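The Wollance matte black serving tray has been in our catalog for two seasons and we still argue about it. This page covers the tray and the two items people tend to put in the same order, the black chopsticks with gold-yellow ends and the mauve-pink plastic bin. Prices are on the order form. What follows is what we think of the things themselves, including the parts the maker would prefer we left off.

## The tray

Wollance calls it a "statement tray for considered tables." It's a big, rectangular, black serving tray with a shallow rim and angled corners. If you have a small table, the only statement it will make is that there's no room left for the plates. Measure first. Most of the trays we get back come back for size, and the size was on the page the whole time.

The rim is shallow. Wollance's leaflet says it "secures contents in motion," and we'd like to see the motion they had in mind. Bowls with a wide foot are fine on it. Tall glasses are another matter, and we would not carry a full teapot up a flight of stairs on this thing. Albane Bouvier, who does our returns, keeps hers on the sideboard and never lifts it with anything on it. That may be the best use for it.

Matte black looks good in a store and shows everything at home. Flour, salt, fingerprints, the dry ring from a sauce dish. The surface has a slight texture, so wipe it with a damp cloth and then go over it again with a dry one. We don't believe the "marks vanish" line on the sleeve and we've asked for it to be taken off.

We tried one at home for 14 days of ordinary dinners. No chips, no lifting at the rim, one faint scuff near a corner that we couldn't get out. That's a decent result. It doesn't back up "built for a lifetime," and we don't know how anyone would check that claim in a product this new.

## The chopsticks

Black, slim at the tip, with short gold-yellow bands at the thick end. They're sold loose under the Drirko name, so you can order an odd number if you've lost one. We like that more than anything else about them.

The bands are decoration. The card in the bag hints that they improve the balance. Romain Riviere and I passed plain ones and banded ones back and forth over a long lunch and neither of us could tell them apart with our eyes shut.

They do have one practical use. With the bands all at one end you can see which way up a handful is, and you can put them away in a bundle without looking at each tip. When one is turned the wrong way, it shows.

Questions we get a lot:

- **Are they slippery?** With noodles, yes, a little. With rice or vegetables we had no trouble.
- **Will the bands wear off?** We don't know yet. After 25 washes by hand ours looked the same. We haven't tested them in a machine and we won't promise anything about one.
- **Do they match the tray?** Both are black. Two blacks from two makers rarely agree in daylight, so if that bothers you, look at them together before you keep both.

## The bin

A large rectangular bin in a dusty mauve-pink plastic, with sloping inner walls, a flat bottom and a wide flat rim. Millet sells it as a "table clearing station." It's a bin. Things go in it.

It's a good bin, though. The rim is wide enough to grip with wet hands, the smooth bottom is easy to wipe, and there are no dividers to trap crumbs. The sloping walls mean you lose some floor space compared with the opening at the top, so don't go by the rim when you're working out what will fit.

It's too big for chopsticks alone. They lean against the side and slide around when you move it, and half the floor is doing nothing. If you only need to store chopsticks, get a jar. The bin starts to earn its place when you add bowls, ladles and folded napkins and carry the lot to the sink in one go.
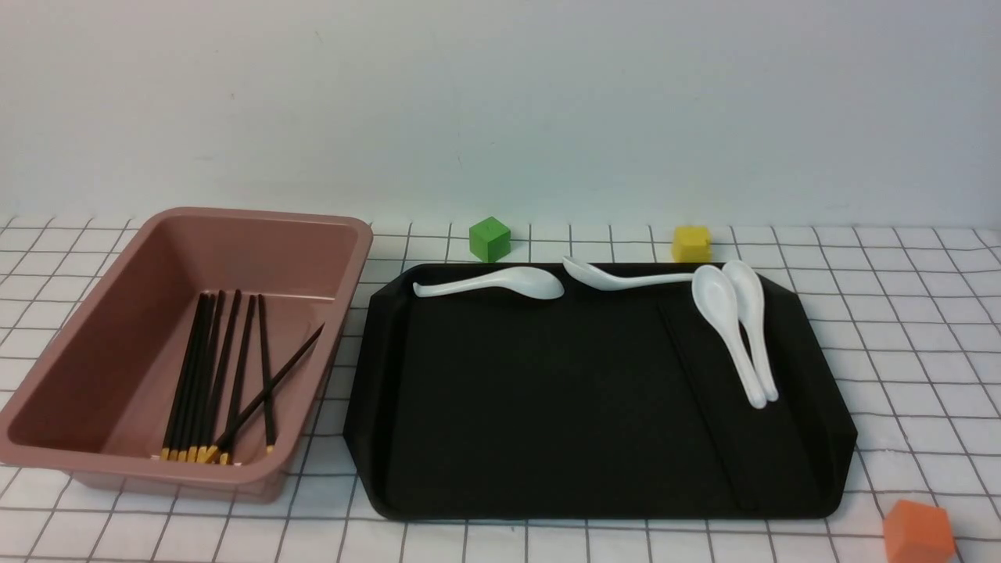

## Before you order

The tray is the item we'd think hardest about. If you set a large table often and have a free surface to leave it on, it's worth having. If it's going to live behind the fridge, save your money.

The chopsticks are easy to recommend at their price, as long as you ignore the card. The bin is useful and a bit overpriced for plain plastic. Rondier makes a gray one that does the same job and costs less, and we carry that too. Some customers want the pink and are happy to pay for it, and that's fine by us.

We bought 300 trays in the last run and there won't be another until January at the earliest. We're not telling you that to hurry you. The last run lasted far longer than Wollance said it would.

## Returns

Unused items can come back in their own packing. Trays with scratches can't, and we do look at them under a lamp. Chopsticks can't be returned once the bag is open. For a bin that arrives cracked, send us a note with your order number and we'll replace it. You don't need to send the broken one back.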